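From: Dwynwen Foulkes
To: Fluramstead paper-sorters list
Date: 2021-04-08
Subject: Re: what are you all using for loose papers?

Guilan Lu wrote:
> I still have 60 or so recipe sheets and school letters in a
> drawer from January. Do you use binders or the plastic
> folders? Mine always end up a funny colour or split.

Hello Guilan, and hello everybody,

I gave up on binders when we moved to Butt Street, as they're so heavy to lift down, and I've been very happy with plain plastic folders ever since. My favourite colour for the household bills is a good strong blue — I can spot it from the kitchen door, even without my glasses! 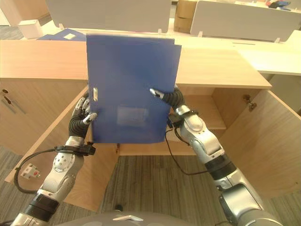

The blue one, held up by the wooden cabinet.

It's a bit see-through, so I can usually tell what's inside without emptying the lot onto the floor (my old method, I'm afraid). Xinyi Jia put me on to sorting by who has to answer the letter, and that's cut me down to three folders from 11. Do try it, and tell us how you get on with the recipes — I'd happily swap you my lemon slice for anything with rhubarb.

Warmly,
Dwynwen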